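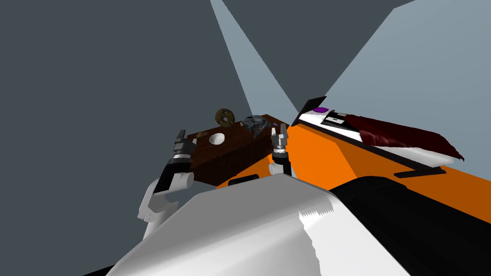
Simulated counter task in Jidora, seen past the robot's own body. The ring and the rock are on the far edge of the box.

Jidora 3: planner and replay changes

14 shares | 3 comments

Jidora 3 is now on the internal package server and replaces the previous branch for all two-arm work at Paterson. The Nokdale machines will stay on the old branch until their current batch of runs is finished. Most of the changes are in the planner and the episode replay tool. Rendering is untouched apart from one fix to the wrist views.

Planner

The old planner treated the two arms as separate problems and checked them against each other at the end. When the check failed, the right arm was sent back for a new path and the left arm kept the one it had. On open counters this was acceptable. With both grippers working close to the same object it wasted a lot of time, and the left arm's first path often left the right arm with no valid approach at all.

Both arms are now sampled together. The joint problem is larger, so the default sample budget has gone up to 4000 per query. Users who set the budget by hand in a task file should check that value before their next run. A budget carried over from the old branch will load without a warning and will usually be too small. Single-arm queries take the old code path and behave as before.

The robot's own body shells are now part of the collision model in full. Until this release the planner used a simplified hull for the torso, and the hull was smaller than the drawn panels in two places near the elbow. Plans that passed under the old hull may be rejected now. The rejection message names the pair of links involved, and the replay tool will jump to the step where they touch.

Objects with holes get a separate note. The previous collision import filled every concave mesh with its convex hull, so a ring was handled as a solid disk and an opening in a box top was handled as a closed lid. Any plan that needed to lower something into an opening had to switch off collision checks for that object. Jidora 3 breaks these meshes into convex pieces on import and caches the result. The first load of a task with such objects is slow. Delete the cache folder if a mesh is edited, because the cache key is the file name and does not look at the contents. A proper hash is planned for the October release.

Regression set

We reran the Paterson regression set on both branches with the same seeds. The set holds 1654 episodes. The old planner returned a valid plan for 1320 of them. The new planner returned a valid plan for every one of those, along with most of the remainder. The cases that still fail are nearly all of one type: the target is close to a wall and the approach direction in the task file points into it. These are errors in the task files and will be corrected there.

A valid plan means only that the path is free of collisions and ends at the requested pose. It does not say anything about the grasp. Grasp scoring is done by Indeo, which has its own release schedule and its own test set, and results from the two should not be put in the same table.

Wrist views

Each recorded step stores the head view and both wrist views, together with joint states and the commanded gripper opening.

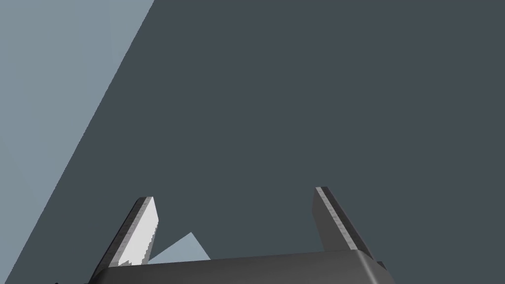
In the old branch the wrist views were written one control step late. The joint state on a given line belonged to the current step, and the wrist pixels next to it belonged to the step before. During slow motion the offset was hard to find by eye. It did affect the Indeo pose estimator, which uses the finger outlines to check camera alignment and reported a small drift whenever the fingers were moving. All three views are now written from the same state.

Recordings made on the old branch can be repaired with the shift command in the replay tool. It moves the wrist streams forward by one step and drops the last step of the episode, where no matching view exists. The command writes a new file and leaves the source alone. Running it twice on the same data will shift it twice. There is no guard against this yet, so please keep the repaired files in a separate folder.

The alignment check in Indeo also has a new lower limit on target pixels. Once the palm housing and fingers are masked out, a wrist view may have very little of any object left in it, and the estimator used to return a pose regardless. It now returns an empty result below the limit, and the fusion step falls back to the head view for that frame. Code that reads Indeo output directly must handle the empty case.

Replay tool

Episodes can be opened at a given step from the command line. The timeline has separate tracks for the left and right gripper commands, and the step counter starts at zero in every panel, as it already did in the log files. Exported clips use the playback speed set in the window. Flat-shaded surfaces no longer flicker when two planes share an edge.

Known issues

The joint planner ignores the per-arm speed limit if only one of the two arms has it set. Set both.

Replay will not open files from a network drive on the Nokdale machines. Copy them to local disk first.

Cloth objects are still drawn and recorded but have no part in collision checks.

Last updated: June 2018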